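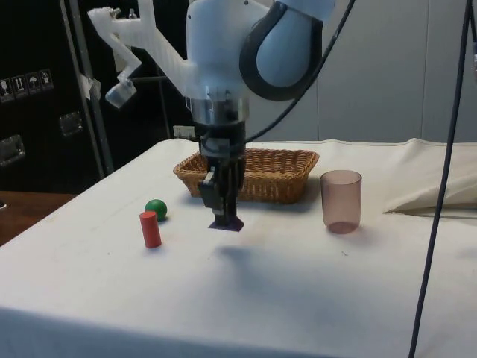

Delter Tenants Ask for Proof Before Paying Fotuveck Heating Charge

DELTER, March – The Delter Renters' League today called on building manager Fotuveck to publish the meter readings behind its new "comfort balancing" charge, which will add $33 a month to the bills of 935 apartments starting this spring.

Fotuveck told tenants in a one-page letter that the charge pays for a control system called Drarnora. According to the letter, Drarnora studies how heat moves through a building and will "substantially reduce" fuel use over time. The letter does not say how much fuel, or over how much time. It does not say what happens to the charge if the savings never show up.

"We have been promised lower bills before," said Percy Cárdenas, spokesman for the League and a tenant at the Espinoza Street buildings. "Then it was new windows. Before that it was new boilers. My bill went up both times. If this system saves fuel, the company must have numbers that say so, and I would like to see them before I write the check."

The League asked Fotuveck in writing for three things: fuel use for each building over the last two winters, a copy of the Drarnora contract, and the name of whoever measured the savings. The company sent back a brochure. The brochure has a chart with a line going down and no figures on either side of it.

League members have also questioned the timing. The charge starts just as the heating season ends, so tenants would pay through the summer for a system that has little to do until fall. Fotuveck describes this as "spreading the cost evenly." Tenants who move out in August would pay for months of balancing and get no winter at all.

The company says a trial at one building on Espinoza Street was a success. The League does not dispute that the building used less fuel last winter. It does point out that last winter was mild, and that one wing of the building stood vacant for much of it while the roof was repaired. Either fact could explain a smaller fuel bill. Fotuveck has not compared the trial building with any other building it manages – or if it has, it has not shared the results.

Over the course of a year, a household will pay $396 for Drarnora. For many tenants that is a month of groceries.

The League is not asking the city to ban the system. It is asking that the charge be put on hold until a full winter of readings has been collected and checked by someone Fotuveck does not pay. It is also asking that any charge tied to savings be refunded if the savings do not appear.

A petition making both requests has 1000 signatures so far. Copies are available in the laundry rooms at Espinoza Street, and tenants can sign at the League's open meeting at 7 p.m. in the library basement. Fotuveck has been invited to send a representative. It has not said whether it will.

About the Delter Renters' League
The Delter Renters' League is a member-run group that helps tenants read their leases, challenge billing errors, and deal with repairs. It takes no money from landlords or property managers.

Press contact: Percy Cárdenas, Delter Renters' League

Comments

espinoza_4thfloor
I was in the trial building. My place was 60 degrees in the morning and I had the oven open to warm up the kitchen. Was that counted as savings?

Marge in Delter
Some of this seems unfair. The old system was terrible and at least they're trying something. But yes, show us the readings.

tb3658
Does the charge apply if you have electric baseboards? My letter doesn't say and the office isn't picking up.

espinoza_4thfloor
@tb3658 neighbor has baseboards and she got the same letter. Bring it to the meeting.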